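Entryway Storage for Small Shared Rooms
Final report, product design studio
August 5, 2023

1. Background

Our project looks at the place where people leave their things when they come into a room. In the shared study room we worked with, coats, bags and umbrellas ended up on whatever was closest to the door, and most of the time that was a chair. The room was getting a freestanding coat rack, and we wanted to find out what a rack does well and what it does badly before we drew anything of our own. We call our design Pasent. 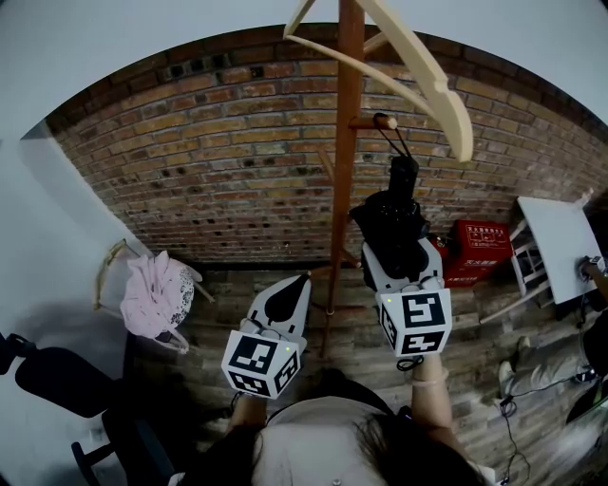

Department of Industrial Design, Undon College

2. Method

We tried out the rack over 2 weeks with 12 students. Each student was asked to hang up a jacket, a bag and a folded umbrella in any order and then take them down again. We wrote down which peg they picked first and whether anything slipped. We also held short interviews afterward. The rack stood by the brick wall, away from the door, so people had to walk past the chairs to get to it. A bag hung over the back of a chair is the habit we were working against, and it did not go away during the trial.

3. What we found

Jackets were the easy part. Most students hung them by the collar and did not look for a hanger, even when one was on the rack.

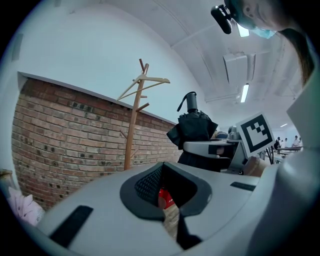

Umbrellas gave us the most trouble. Several students said they would normally lean one in a corner and forget it. On a rack with pegs, everything depends on the strap. A folded umbrella with a thin strap at the handle, like the black one we used, can be hung with the handle up and takes very little room. An umbrella without a strap has no place to go, and 3 students put theirs on the floor.

The second problem was crowding at the top. Once one heavy garment is on, the pegs next to it are hard to reach, and the next person puts their coat over the first one. The coat underneath then has to be dug out.
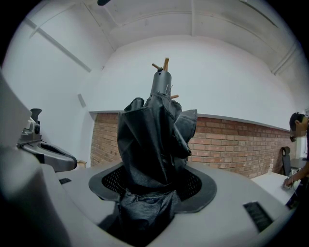
Short pegs make this worse, and thick fabric slides off them if it is not pushed all the way on. Students who were in a hurry did not push it on.

4. Proposed changes

Pasent keeps the central pole but moves the pegs to different heights, with longer pegs for coats and a low ring for umbrellas without straps. A tray under the ring catches water. The base is 400 mm across so that the rack can stand close to a wall. We plan to build the first full-size version in September in the Cunham workshop.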